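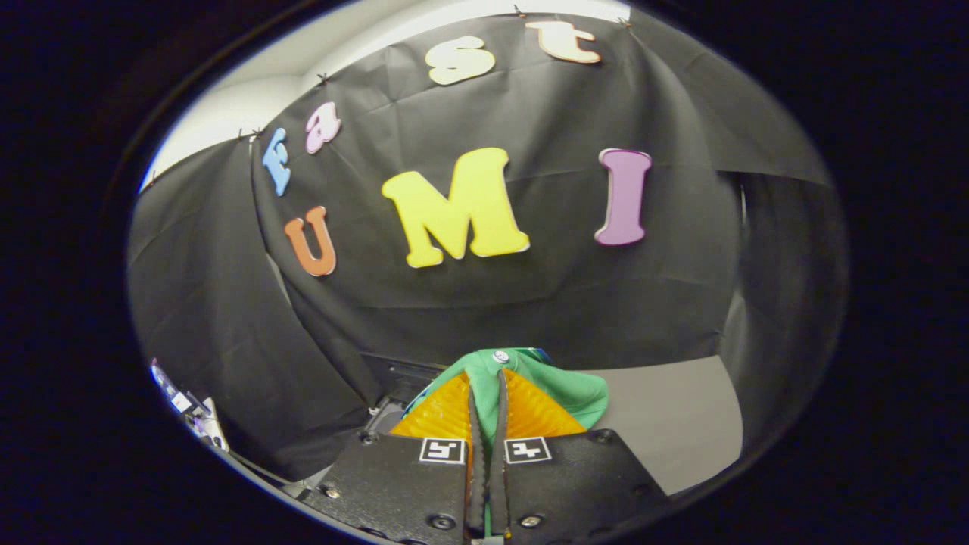

Gripper holding a green cloth item and a pleated orange piece, black fabric booth behind.

Budgeting for hand-held grippers at a small shop

Posted May 2022 by Kilbridge
Filed under: Robots & Automation > Buying and Planning
Print this page | E-mail this page

We make costume accessories and want to try automating some of the picking and folding. The plan is to collect our own examples with hand-held grippers first and shop for an arm in November. I have money for 2 grippers. Is that enough, and what else should be on the list? Our goods are mostly soft cloth and pleated pieces.

Udance
Two is fine if only one person records at a time. Keep the second as a spare. Fingers wear out before anything else, so order 7 extra pairs with the first purchase and save on shipping. Also price storage for the video. We left that off and had to go back for more money. Plain black fabric makes a cheap booth, and pins will hold it up.

Wegener
just get the arm now, prices only go up

Kendbridge
I would wait on the arm. Record with your own goods first, then ask each seller which grippers their arm can carry and get the answer in writing. Ask about payload with the mounting plates on. Leave room in the budget for reprinting the square markers, as ours got scratched. Training took 2 afternoons for our crew, paid time, so put that in too.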